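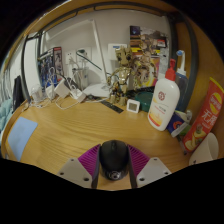 Wednesday was spent on the time sync bug again, and I think it's finally gone.

Some background for anyone who hasn't read the earlier posts. Our recording stack has two streams: the wrist camera on the handheld gripper, and the finger width readings. The camera goes through Odberg, which stamps each picture when it reaches the computer. The width readings go through a small logger I wrote last winter, and that one stamps them at the source. So the two clocks never agreed, and I had been papering over it with a fixed offset of 47 milliseconds in the config file.

A fixed offset works fine until the load changes. On desk pickups, where the fingers close on something like a computer mouse and stop hard, you can see the error plainly in a plot. The width goes flat while the fingers in the video are still moving. The policy then learns to close too early, and I had been blaming the training code for that.

I went through 285 episodes with a short script that finds the moment of closing in both streams and compares them. Most were within one video frame. In 13 of them the gap was much bigger, and all 13 were recorded while Ladefoged was uploading in the background. It was eating the USB thread.

The fix has two parts. Uploads now wait until recording stops – I should have done that from the start. And the offset is estimated per episode and written into the header, so Vesex reads it at load time and the config value is ignored.

I still have to rerun the older set, 649 episodes, before retraining. The script is slow on long ones because it decodes every frame, even the ones before the fingers move. I'll try skipping ahead using the width signal first.

The script is in the Arnura tools folder under sync. It needs the new header format, so update the logger before you run it.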